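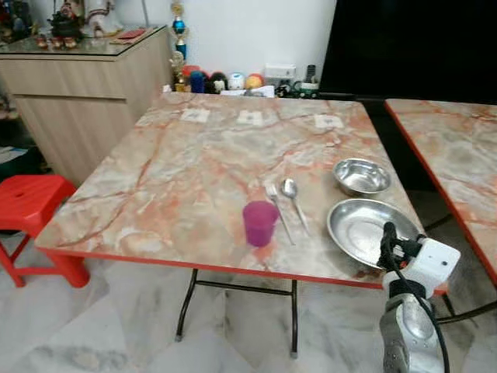 The Table That Folds
By Doina Yordanov

Teodora Karagiannis bought her first folding table in June, eleven years ago, in the week she moved to Folville. She had a mattress, two suitcases and a job that started the next morning. The man in the shop wanted to sell her a dining set with six chairs. She asked him what was standing behind the door, and she carried that home instead.

She still eats at it every day. When I visited her, she had it open in ten seconds, first the legs, then a small push on the middle with the palm of the hand. "You must listen for the click," she told me. "If there is no click, you don't put soup on it."

I have thought much about tables since then. In my parents' house the big one was too heavy to move, and all of us walked around it for thirty years. My own apartment in Folville has a kitchen where two people can stand if they are good friends. A square table with metal legs was the only kind that made sense, and I was a little ashamed of it for a long time. I covered it with a cloth when guests came.

Now I leave the cloth in the drawer. The tops with a marble pattern, peach and grey with rusty veins running through, have a cheerful look that I did not appreciate when I was younger. Put a pink plastic cup on such a top and the color falls through it onto the surface like a small lamp. Steel dishes do well there too. A wide plate, a deep little bowl, a fork and a spoon lying together, and the place is set. I do not miss the porcelain.

Houshang Karimi has sold kitchen goods on the same street for 33 years, and he has opinions about steel. He prefers the plate with a wide rim, so that the thumb has somewhere to go when you carry it. The bowl should be small and deep. "A shallow bowl is for looking at," he says. He eats his lentils from the same bowl he bought as a student, and it has some dents which he showed me one by one.

He is also strict about the edge of the table. The thin band that goes around the top is the first part to suffer, he explained, and most people notice it only when it catches a sleeve. He advises wiping it dry after every meal and pressing it back with a little glue as soon as a corner lifts. A wet sponge left there overnight does more harm than a year of dinners.

Not everybody agrees with me about these tables. My neighbor Boris Golob finds them too low and says that the crossbar is always exactly where his feet want to be. He is a tall man, and I believe him. He owns an oak table from Vermont that took four people to bring up the stairs — I was one of them — and at New Year he borrows two of mine anyway.

Two tables of the same pattern, pushed together, are enough for six people who like each other. The seam in the middle is a good place for the bread board. After dinner one table goes back to the wall and the other stays open, usually with a cup still on it, until somebody wants the floor again.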